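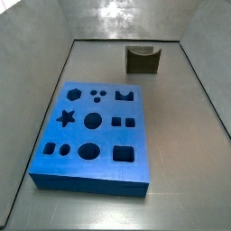 Blue foam block with the cavities, dark arch piece behind it on the right.

February 2003

Notes on the night train to Szekeres, mostly so we stop asking each other the same things before every trip.

Through tickets. The Adari office will sell the seat on the day train as far out as we like, but the sleeper berth only goes on sale later and has to be asked for separately. The clerk at window 2 knew this, the one next to her did not. Ask for the berth supplement by name. If they print only the seat coupon, hand it back before paying, as refunds have to go through the head office in Ulo and the last one is still open from August.

Phone line for Skollmont international desk: got through on the second day. They confirmed the through car is still running this winter, detached from the Adari train at Ulo and shunted to the other platform. Passengers stay on board. Heating is off during the shunt. Bring the thick socks.

Fare. Quoted 800 for a berth in a two-person compartment, one way, no discount for a return. Three-berth is cheaper but they would not give a price over the phone. Need to ask at the window and write it down here.

Border stop. Timetable says 10 minutes at the station before Szekeres. Last trip it was a lot longer and we missed the local bus. I don't think the timetable has been changed. Plan on the later bus and treat the early one as luck.

Luggage. The crate went under the lower berth, but only lengthwise, and the ladder has to be moved first. The conductor wanted it labeled. Put a label on both ends next time, with the Szekeres address and not ours. No one asked for a customs paper on the way out. They did ask on the way back, so carry a copy of the list in the jacket, not in the crate.

Return. Berths from Szekeres can't be booked in Adari at all, as far as I can tell. Skollmont says they can, the window says they can't. Until someone gets one printed, assume we buy it on arrival. The counter at Szekeres closes for lunch and takes cash only.

To do: price for three-berth. Copy of the winter timetable, the one on the wall is last year's. Ask about the old refund again.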